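Home | Guides | Kitchen | Scales | Contact

Kamar Kitchen Scale: Set-up Guide
Section 3. Before the first weighing
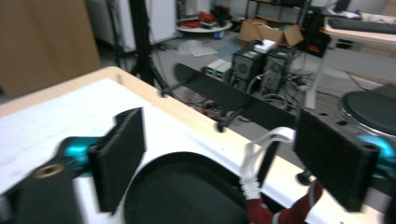 3.1 Placing the scale

1. Choose a table that is flat and does not shake.
2. Open the cover on the back and put in the batteries. Look at the plus and minus signs.
3. Press ON and wait until the display shows 0.

Note: If the display shows 8 and blinks, the batteries are weak.

3.2 Weighing with a dish

1. Put your empty dish in the middle of the scale.
2. Press ZERO one time. The weight of the dish is now taken away.
3. Add the food slowly. Read the number when it stops moving.

Caution: Do not use a dish heavier than 700 g. The scale will still work, but the small weights will not be exact.

To change from grams to ounces, hold ZERO until you hear the sound.

Comments

norkau_baker: My dish is 521 g and step 2 works well. Thank you for the clear text.

teacup322: Where is the ZERO button on the older model? I see only ON.

Cludley Kitchen: On the older model, press ON again, short. It does the same thing.

Previous | Next | Back to top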